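Monday, late

Feet hurt. Writing this in bed with the lamp on the floor because the other bulb went and I keep forgetting to buy one. Going to be quick.

Up at 5:50, no milk, black coffee, horrible. Bus on time for once. Got to Flirkthorpe before the heat came on and kept my coat on till the first lot of boxes was done. Beca already in. She'd brought the radio but not the plug for it, so we had no radio.

Big clear-out week. The whole back corridor has to be presentable by Friday, when the Tevetti people come to look at the building. I don't know what they're going to look at in a corridor. Anyway. I got the staff changing room and the lockers, Beca got the stairs and the kitchen, Efa Prosser got the store cupboard, poor woman.

Lunch late. Cheese roll, half an apple. Rang Mom from the loading dock, she's fine, she wants the blue casserole dish back. I've had it since Easter. Also she says my cousin is definitely moving to Irureck, signed the lease and everything, and would I help with the van. I said yes before I thought. Need to ask for a Saturday off.

Spent 13 dollars on lunch and bus and a birthday card, which is too much for a Monday. Put 50 in the jar on Sunday and already looking at it. 200 still to go for the car thing. Leave the jar ALONE.

Things done today, writing them down so I can tell Phillips in the morning without going blank like last time:

Changing room floor. Swept, mopped twice. The first bucket went gray so fast I was embarassed for all of us. Corner by the bench needed a scraper, old gum or old tape, couldn't tell which. Left the door propped with the wedge and the wedge has now vanished.

Bench. Wiped, and wiped underneath too. Found a glove, one sock, a comb, a library card from some library that I'm fairly sure closed. All in the lost property bag. Glove is quite nice. Left hand only.

Mirror. Vinegar and newspaper, Mom's way. Streaks if you stand by the window, good from everywhere else. Will do again tomorow if there's time. There won't be.

Hooks. Three loose. Tightened with a butter knife, don't tell anyone. Needs proper screws.

Lockers, outsides. This was the long one. Hate those vents. Every slot holds dust and if you go in with a wet cloth you get mud, so dry brush first, then cloth, and then somehow more dust. The big doors are easy, lovely flat metal, you get a good long swipe and feel like you've achieved something. Handles take ages, all those fingerprints round the pull, and then the little keyhole locks which I do with a corner of the cloth. Went round the paper label on the top one, didn't dare get it wet. Somebody's padlock swinging about and clonking the door, drove me mad by the end. Yellow cloths are better than the blue ones, no fluff. Must ask for more yellow.

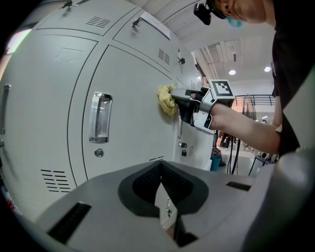 Lockers, tops. Not finished. Did what I could reach without the step stool because Efa had it in the cupboard and I wasn't going in there. A pen lid up there, a dead wasp, the usual. Finish tomorrow first thing, before anybody wants to get at their bags.

Trash. Two bags out. One split on the way, of course it did, right by the front desk. Swept up and said nothing.

Cloths. All rinsed and hung on the pipe. Might be stiff as boards by morning.

That's it for the list. Beca and I walked to the bus together, she's still annoyed about the kitchen, somebody put a whole pan of rice down the sink. She had her arm in there for 30 minutes. Told me about it twice. I laughed the second time and she didn't like that, and then she did a bit.

Home, shower, toast. Supposed to be cooking properly this month and it's toast again. There's a squash on the counter looking at me. Soup tomorow, if I get home before seven. Need an onion. Have I got stock cubes? Check.

Hands are dry as anything, put the good cream on and now there's grease on this page, sorry page.

Read four pages of the library book and have no idea who any of them are. The brother came back, or it was a different brother.

Tomorrow: onion, light bulb, casserole dish in bag by the door TONIGHT or it won't happen. Ask Phillips about the Saturday. Ask Phillips about screws. Step stool before Efa gets it.

Dish is not by the door. Getting up to do it now.

Done. Floor is freezing. Night.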